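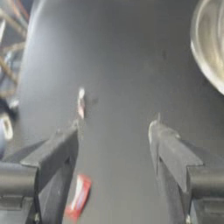 Nadja Aebischer asked me at lunch why we tested two grippers when the cheaper one was always going to win. Hold that question, I get to it on the third slide.

Slide 1. Say hello. Plug the clicker in first this time.

Slide 2. The contest: Pumness fingers against the Ureo pair, same arm, same wrist camera, same Kowalchuk controller. 428 picks each. Small flat stuff, the kind that makes a gripper look silly. Pause for the people who sell grippers.

Slide 3. Answer Nadja. The cheaper one lost. It dropped 90, mostly thin things lying flat. The Ureo dropped 2, and I blame myself for one of them.

Slide 4. Money. Do not read the Avinel quote aloud, just let it sit there.

Slide 5. What we'd change: softer tips, slower close. Skip if past 3:40. Questions, then coffee.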